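Petit déjeuner : Cerkura mise sur des tables presque vides

Cerkura présente en décembre sa collection de petit déjeuner, baptisée Jerkitley. Le principe tient en une phrase : peu d'objets, des teintes douces, de la place autour. On demande à voir, surtout à 70 euros le lot de base, sans grille-pain. Le dossier de presse consacre deux pages au plateau mat, censé « calmer le regard » dès sept heures du matin.

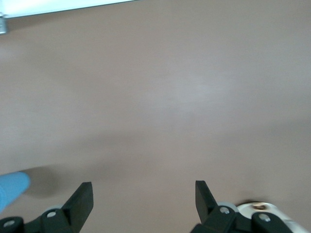
Des couleurs sages, un discours qui l'est moins

La marque parle d'une « nouvelle grammaire du matin ». On retiendra plutôt du bleu, du blanc, un grille-pain crème et un petit bol vert pâle, soit à peu près ce que proposait déjà Aoki il y a deux ans. Les surfaces unies ont un défaut connu de tous ceux qui déjeunent pour de bon : la moindre miette s'y remarque.
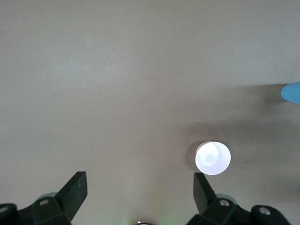
Cerkura répond que l'entretien se fait d'un coup de chiffon Feltix, vendu à part, 12 euros. Le communiqué ne dit rien des taches de café ni de la confiture. Quant au grille-pain, il faudra compter environ 200 euros, une somme pour deux tartines. Les gobelets bleus, eux, seront vendus à l'unité, 14 euros pièce.
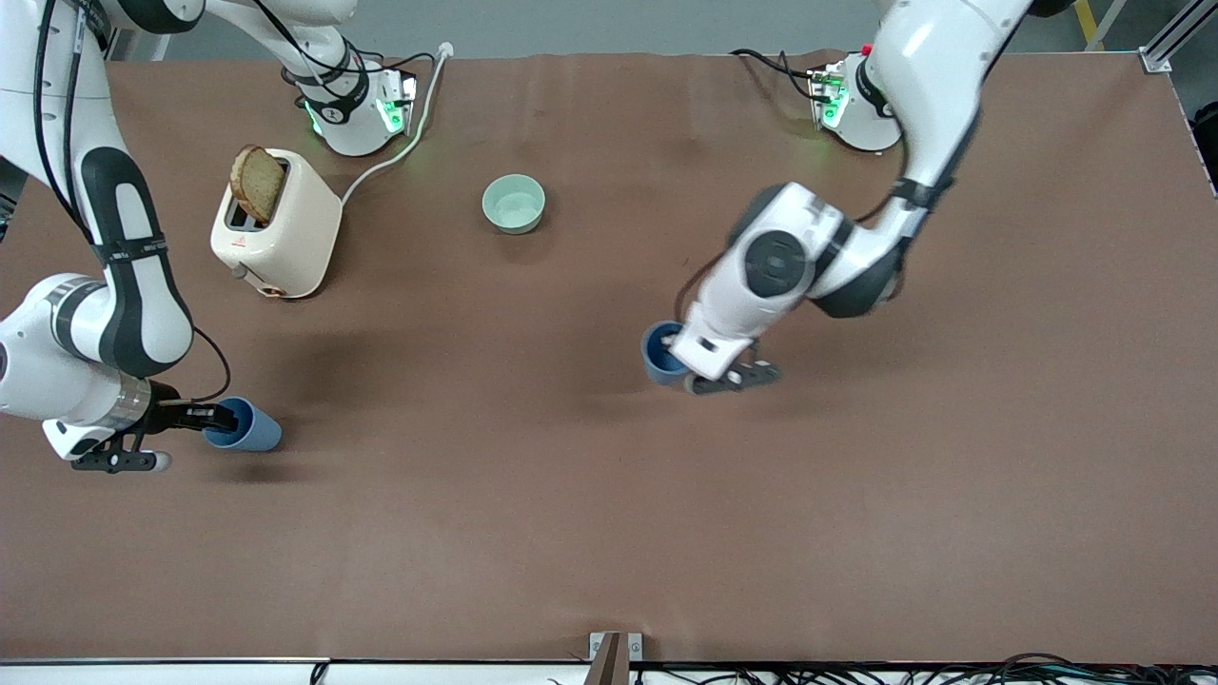
Peut-on acheter le bol seul ?

Pas au lancement. Il est réservé au lot de base, et Cerkura n'annonce aucune date pour la vente au détail.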